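Civthorpe University Sport
Fixtures and Results Service Desk
Ticket 3563: Women's tennis league table showing incorrect points
Category: Competitions / Results
Priority: Medium
Raised by: Ching-wen Lo, Women's Tennis Club Secretary
Status: Resolved
Opened: Wednesday, September 21, 2022

Summary of the issue

The club secretary reported that the league table on the public fixtures page did not agree with the signed match cards. Civthorpe First were shown in third place with one defeat. The cards held by the club record a win in every match played, including the away match against Chuang College, which the table listed as a loss by walkover.

The secretary asked that the matter be settled before the draw for the regional round, as seeding is taken directly from the published table.

Initial response

The service desk confirmed that the fault was present on the live page and in the downloaded copy of the table. The requester was asked to supply the card for the Chuang College match and to refrain from submitting the result a second time, as duplicate entries must be removed by hand.

The card was received the same afternoon. It was complete, carried the signatures of both captains and gave the score as 5-2 to Civthorpe.

Investigation

The results archive holds 117 match records for the current season, of which 68 relate to women's competitions. Each of the 68 was compared with its card. One further error was found, in a second division match between Kamov Hall and Civthorpe Second, where the doubles rubber had been credited to the wrong side. The overall winner of that match was not affected. 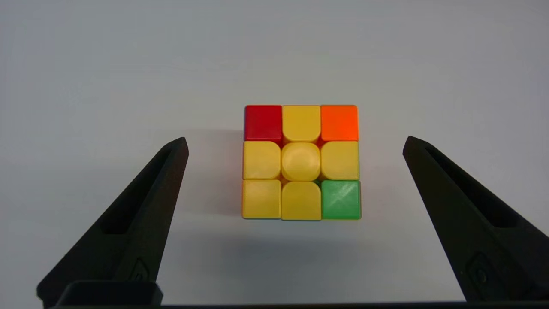

The Chuang College match had been moved at short notice from outdoor to indoor courts. The change of venue was entered in Waltix, the fixtures system used by the league, as a new fixture, and the original was left open. When the deadline for results passed, Waltix closed the original fixture and awarded it to the home side. The true result was held against the new fixture, which had not been assigned to a division and was therefore left out of the table.

Action taken

The original fixture was cancelled and the walkover withdrawn. The new fixture was assigned to Division One and the table was recalculated. The doubles rubber in the Kamov Hall match was corrected under the same ticket, and both clubs were informed in writing.

Civthorpe First are now shown in first place with 7 wins and no defeats. The requester has checked the revised table and agrees with it.

Guidance to clubs

Where a venue changes, the existing fixture should be edited using the Amend option. A new fixture should not be created. Clubs which cannot amend a fixture should contact the service desk before the match is played.

The rule on automatic walkovers remains in force and will be considered at the league's review meeting in March. Any club wishing to comment should write to the competitions office, quoting the ticket number.

Ticket closed with the agreement of the requester.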